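Firkorard Community Center
Table Rental: Frequently Asked Questions

How many tables may I reserve?
Members may reserve up to 50 tables per event. Larger requests require written approval.
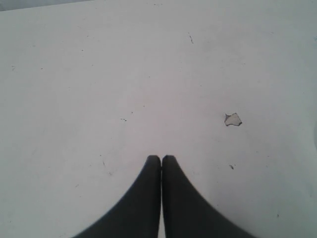

A pale surface with small specks and scuffs.

When is payment due?
A deposit is due at booking. The balance is payable 2 weeks before the event.

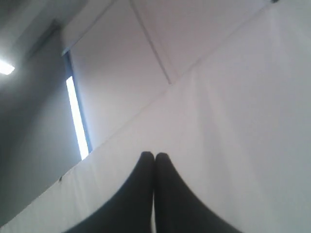
Refunds are issued by check to the person named on the agreement. Bookings for August open to members first.

May I serve food?
Yes. Outside caterers must register with the office.
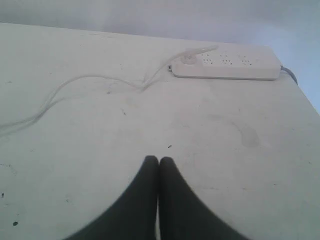 By Algirdas Vanags, Rentals Office
December 3, 2020

Who is responsible for cleaning?
The renter must wipe and stack all tables before leaving.

Contact: Rentals Office | © Firkorard | Back to top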